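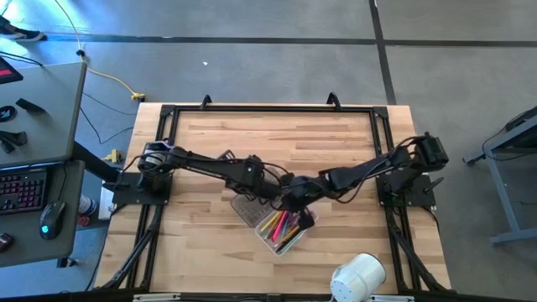

在讣告栏里认识一座小镇

撰文:本刊特约作者

我读报有个改不掉的习惯,从最后一版往前翻。别人先看头条,我先看谁走了。家里人觉得晦气,朋友觉得古怪,可我到现在还是这样,而且越读越上瘾。所以编辑问我愿不愿意去Plandthorpe住一阵子,写写当地那份周报的讣告栏,我几乎没等电话那头说完就答应了。

周报叫《Ular》,名字的来历有好几种说法,镇上的人各执一词,我一种也没能证实。报纸很薄,用纸偏黄,油墨味重,拿在手里会沾黑指头。前几版登的是镇务、学校、天气和河道水位,最后两版归讣告。这两版从创刊起没有挪过位置。有一年报社想把讣告移到中间,给汽车广告腾地方,读者来信塞满了信箱,下一期就移回来了。

我在报社楼上的资料室里坐了很多天。资料室朝北,冬天冷,十一月我去的时候要穿着大衣翻合订本。但那真是我最近几年过得最快活的日子!一本一本摊开,纸脆得要用手掌托着翻,几十年前的面包师、磨坊工、接生婆、教拉丁文的先生,一个接一个从栏目里走出来,带着他们的兄弟姐妹,带着他们的女婿和没来得及见面的曾孙。

我抄下来的讣告一共1228则。起初只打算抄几十则做个样本,抄着抄着就停不下来了。

先说格式。《Ular》的讣告有一套不成文的写法,开头是姓名、年纪、住处,接着是去世的时间和地点,再往下是父母、配偶、子女,最后是仪式安排。外地人读起来会觉得千篇一律,读多了才知道热闹全在缝隙里。比如住处,老一辈人不写街名,写“桥南”“石灰窑上头”“老渡口那一排”,这些叫法地图上早没有了,只在讣告里还活着。我拿着一张新地图去对,一个也对不上,后来索性跟着讣告走,走到石灰窑上头,那里现在是一片苹果园,园子边上确实有一截烧黑的矮墙。看见那截墙的时候我高兴得差点叫出声来。

再比如职业。早年的讣告很少直接说一个人是做什么的,因为读者都知道。写的人会绕一下,说“他的钟表镇上许多人家还在用”,或者说“星期日的风琴以后要由别人来弹了”。我特别喜欢风琴这一句。它没说弹得好不好,也没说弹了多少年,可是你一下子就听见教堂里换了人,起头的那个音也许稍微迟疑了一点。

有一则只有两行,写一位在渡口卖鱼的妇人。头一行是姓名和年纪,第二行是“鱼价以后请问她的妹妹”。我在资料室里把这行字念出来,楼下排版的人大声问我说什么,我又念了一遍,楼下笑了一阵,然后安静了好一会儿。

现在的讣告长多了。《Ular》按字数收费,在355个字以内是一个价,超出的部分另算,所以很多人家会把稿子反复改到刚好卡在这条线上。我看过一些底稿,删改的痕迹比定稿还动人。有人删掉了学校的名字,留下了狗的名字。有人把“热爱园艺”划去,改成“种过一棵谁也养不活的无花果”,字数反而多了,于是又回头去删别处,把一个头衔整个拿掉了。我看到这里真想替那位划掉头衔的家属鼓掌。

底稿收在一排铁皮抽屉里,按年份放,每份背面有经手人的铅笔字,记着来电核对的时间。《Ular》对讣告的核对比对新闻还严,姓名要读给家属听两遍,年纪要拿出生年份倒推一遍,殡仪馆要另打一个电话。据说从前出过一次大错,把还在世的一位登了上去,当事人第二天早上拿着报纸来报社,要求退还讣告费,理由是服务没有用上。这件事我听过三个版本,细节各不相同,退钱这一段倒是完全一致。

说到殡仪馆,Plandthorpe只有一家,叫Siregar,在河这边的坡上,白墙,门口种着一圈修得很低的黄杨。我本来以为这种地方会很难开口,去了才知道他们比谁都爱聊讣告。家属来商量后事的时候,往往已经累得说不出完整的句子,Siregar的人就准备一张表,问一些具体的小事:早饭吃什么,出门先迈过哪道门槛,最常骂的一句话是什么,哪件衣服补得最多。这张表不收费,也不要求填满,填完交给家属自己带走。我问能不能给我一张空白的,他们爽快地给了,我夹在笔记本里,一直到今天还没敢认真填。

那张表的最后一题是“有什么事情是邻居知道而家里人不知道的”。我觉得这是我见过的最好的采访题目,哪个新闻系都该拿去用。据Siregar的人说,这一题家属当然答不上来,可他们会拿着表去敲邻居的门,一敲就是一个下午。讣告里许多好句子是这样来的。有一则写一位退休的测量员,说他多年来每逢大雪,天亮前就把整条巷子扫出来,然后回屋把自己门前那一段再弄乱,免得别人看出是谁扫的。他的儿子到登报那一周才听说。

读到这里,你大概会以为这个镇上的人个个都是好人。也有别的。讣告里的怨气藏得很深,但藏不住。有一家兄妹分别登了两则,同一位母亲,同一期报纸,隔着一条细线。哥哥那则里没有妹妹,妹妹那则里没有哥哥,两则写的仪式地点倒是同一处。报社当年照登了。还有一则结尾写着“借过他梯子的各位请归还”,口气十分平静,我越读越觉得那把梯子在家里吵过很多回。更早一些的合订本里有一则,家属列了很长的致谢名单,名单写完另起一行:“医生不在此列。”

这些我都喜欢。讣告要是只剩下慈祥和坚强,人就模糊了。有脾气的句子能把一个人留得久一些。

语言的变化也值得说。早期《Ular》里的人是“安息”或者“睡去”,有一阵子流行“应召”,再往后忽然多了许多“勇敢地抗争之后”,这几年“抗争”又少了,直接写“去世”的多起来。我自己偏爱“去世”,两个字,干干净净。可是我在Plandthorpe还学到一个当地说法,叫“过了Skoketti”。Skoketti是镇外的一条河,河不宽,对岸是老墓园,从前没有桥,送葬要坐船。桥修好以后船停了,话留了下来。讣告里写“他于清晨过了Skoketti”,本地人一看就懂,外地亲戚则要打电话来问,是不是搬家了。

我也走过那座桥去看墓园。坡很缓,草长得高,石碑的字多半朝着河。我手里拿着抄来的讣告,一块一块地找,找到了就站在碑前读一遍。碑上只有姓名和年份,讣告里有鱼价、有风琴、有那棵无花果,两样东西凑在一起,才像是见了面。下了一点小雨,我把抄本塞进大衣里,凭记性读,读错了好几处,回去又核对了一晚上。

卖鱼妇人的碑我找到了,紧挨着的那一块是她妹妹的。我立刻跑回资料室去查妹妹的讣告,想看看后来鱼价该问谁。妹妹那则写得很规矩,父母、丈夫、子女、仪式时间,一个字也没提鱼。我失望了好一阵子。后来在同一期的读者来信里看到一小段,说渡口那边的鱼摊收了,写信的人很不习惯,不知道该上哪儿买鲈鱼。好了,这就接上了!

从那以后我学乖了,抄讣告的时候连同一期的其他版面一起看。失物招领、二手家具、合唱团招人,往往藏着下文。合唱团的招人启事写“急需男低音一名”,往前翻一期,准能在最后两版找到原因。有个钓鱼俱乐部连续好些年登同一则冬季聚餐通知,座位数一年比一年少,最后一年改在某人家的厨房里。

《Ular》如今也有网页版。讣告上网以后,底下可以留言,我原来对这个很抵触,觉得把蜡烛图标和问候语堆在一起太吵。看了几个晚上,我承认自己想错了。留言里有人补充故事,有人更正年份,有人隔着海问一句“他是不是当年在码头教我骑车的那位”,过几天底下真有人回答“是的,那辆车还在”。有一则讣告发出来时只有寥寥几句,留言却越积越长,把一个独居多年的人几乎整个儿拼了出来。家属后来把留言打印成册,送了一本给报社,我在资料室里翻过,订书钉钉得歪歪扭扭的。

纸版的印数是600份,网页版的读者当然多得多,但镇上的人办丧事仍然要纸的。要剪下来,夹进圣经、菜谱、存折套,贴在冰箱上,寄给不上网的姑妈。印刷日的下午,报社门口常有人等着多买几份,站在台阶上就打开看最后两版,看完折好,也不说什么。负责柜台的人手边放着一把剪刀,有人借就递过去。

我临走前做了一件一直想做的事,给自己写了一则讣告。照着Siregar那张表的路子,早饭、门槛、骂人的话,写了一个通宵。头一稿把得过的奖、出过的书都放进去了,读起来像求职信,撕了。第二稿只写小事,又太讨好,每一件都在盼着读者笑一下。第三稿写到一半,我发现自己答不上“邻居知道而家里人不知道的事”,就给楼下邻居打了个电话。他想了想,说你半夜走路脚步很重,尤其是稿子写不出来的时候,我们都听得见。

我把这一句写进去了。全文算下来还差得远,离收费那条线空着一大截,我也不急着填。

如果你也想试试,我很乐意怂恿你。不必从自己写起,先从你住的地方的旧报纸读起就好。多数地方图书馆都存着合订本或者胶片,管理员听说你要看讣告,一般会多看你一眼,然后热心得出奇。带铅笔去,别带钢笔。抄的时候连标点一起抄,从前的人用分号很讲究,一个分号后面常常跟着一门婚事。遇到看不懂的地名先别查,攒着,攒多了找一个天气好的日子走过去看。要是碰见同姓的人家连着几年出现在栏目里,建一页单独的家谱,过不了多久你就能认出谁是谁的姑父。家里如果有老人,把抄来的念给他们听。我念给母亲听过一则,是一位裁缝的,与我们家毫无关系,她听完却讲起我外婆的一件蓝外套,领子翻过两回,扣子是从别的衣服上拆下来的,这些我从来没有听说过。

那件外套后来给了谁,母亲一时想不起来,说要打电话问问我姨妈。

本文完稿于2022-07-11。文中讣告文字均由作者据《Ular》合订本抄录,部分地名沿用当地旧称。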